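October 22, 2020
By Ziad Darwish

The Checklist Has 41 Items and I Signed All of Them

I write rules for a living. Somebody has to, and I was standing nearest the whiteboard when it came up. My rules cover how people collect demonstrations with hand-held grippers, the squeeze-and-carry kind that a person operates so that a robot can later be taught to do the same. My name is on the bottom of the Prolline handling standard, all 41 items of it, and I would like to argue that 31 of them should be thrown out.

The standard was not always this fat. When we started at Ploler in March of last year it had 10 items and fit on a card you could tape to a bench. Then a pad came off in the middle of a session, and we got an item about pads. Someone set a coffee down on a work surface, and we got two items about coffee, one for hot and one for iced. I wrote the iced one myself. I remember feeling pleased with the wording.

That is how rules breed. Something goes wrong, people feel bad, and a rule is the cheapest thing you can buy to stop feeling bad. It costs nothing on the day you write it. The bill goes to whoever has to read it at eight in the morning before they are allowed to pick up a plastic tube.

And here is what those people do with 41 items: they sign. I watched a new hire at Fokon get through the entire sheet in less time than it takes to tie a shoe. I asked her what item 8 said. She told me, very politely, that it was probably important. Item 8 says to open and close the jaws all the way before the first recording and look at how they meet. It is the most useful line in the document, and it sits between a rule about lanyards and a rule about where to file the rule about lanyards.

The usual defense is that a long list protects you. It does protect somebody. If the data comes out bad, a manager can hold up the sheet and say that the operator signed for it. I have held up that sheet. It felt wonderful for a minute or so, and then we still had a pile of bad recordings, plus an operator who no longer told us when things felt off.

What I would keep is short. Close the jaws on nothing and check that the pads line up the way they did yesterday. Look over the pivots and the pins. Clear the surface of anything that isn't part of the task. If something looks different, write it down in plain words before you start, even if you think it doesn't matter. Stop when your hand is tired. That last one isn't in the standard at all, by the way. We have a paragraph on approved pens and not a word about hands.

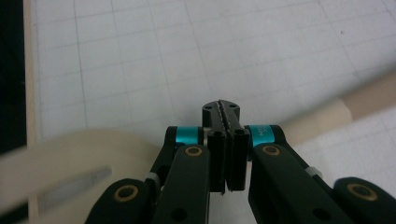 A good operator does most of this without the paper. She gives the thing a squeeze, frowns at it, and squeezes again. My job ought to be making sure the new person knows what the frown was for, and no sheet I've written has managed that as well as standing next to her for one morning.

I know the objection, having made it myself in meetings. Grippers differ, benches differ, and without written rules every site drifts off into its own habits. Fair enough. Write down the things that must match between sites — how a session starts, how it ends, what counts as a failed attempt — and be strict about them. Strictness is fine. It's the pens I can't defend.

So I have proposed a new rule, which I realize is a funny way to go about it. Any person adding an item has to take two out. The proposal is now under review, and I'm told it needs a form.

Comments

benchrat
We cut our sheet down to one page last year and people started asking questions about it. It was unnerving. They had read it.

Marguerite T.
Some of us like the pen paragraph. Try reading a log written in orange gel ink and get back to me.

old_hand
Item 8 should be item 1. I said so when the list came out and was told the order was "not meaningful."

ToddK
What's wrong with iced coffee?

Related
Who Owns a Failed Attempt?
Darwish: Against the Laminated Sign
Training New Operators Without a Slide Deck
When Two Sites Disagree on "Done"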